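Rillari open day, Saturday

Got there at 10 and the car park was already full, so I left the car on the grass beside the creek. Entry was a gold coin. Rillari is the old Meireles cannery, which closed years back and now houses small food businesses, a commercial kitchen and a row of studios upstairs.

Zuleica Lopes took the first tour. She worked on the bean line for 18 years and knows where everything used to be. The boiler room is still as it was, gauges and all, and the loading dock has been turned into a covered market area. At its peak the line put out 4000 tins a shift, and the floor still slopes to the drains.

The shared kitchen was the part I'd come for. Members pay $475 a month for set hours, and there are seven businesses on the books at present. Gervásio Conceição makes pickles there on weeknights and had jars of green tomato for sale. 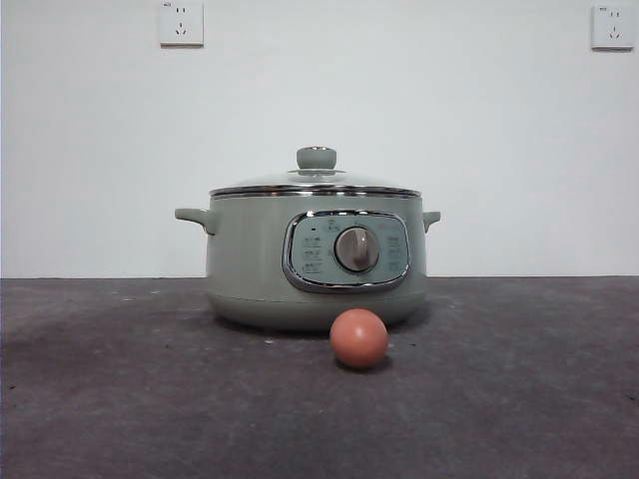

Upstairs there was a class on one-pot cooking for people in small flats, run by Kátia Dantas. I caught the second half. She did a lentil and pumpkin stew and talked mostly about the order things go in - onions well before anything else, salt late if you're using stock. The recipe sheet had run out but she's emailing it around.

Lunch was a sausage roll from the dock, a bit dry. The coffee queue was too long so I skipped it.

The 2 pm tour goes onto the roof if the weather holds. It didn't. Next open day is in December, and the lift should be working by then.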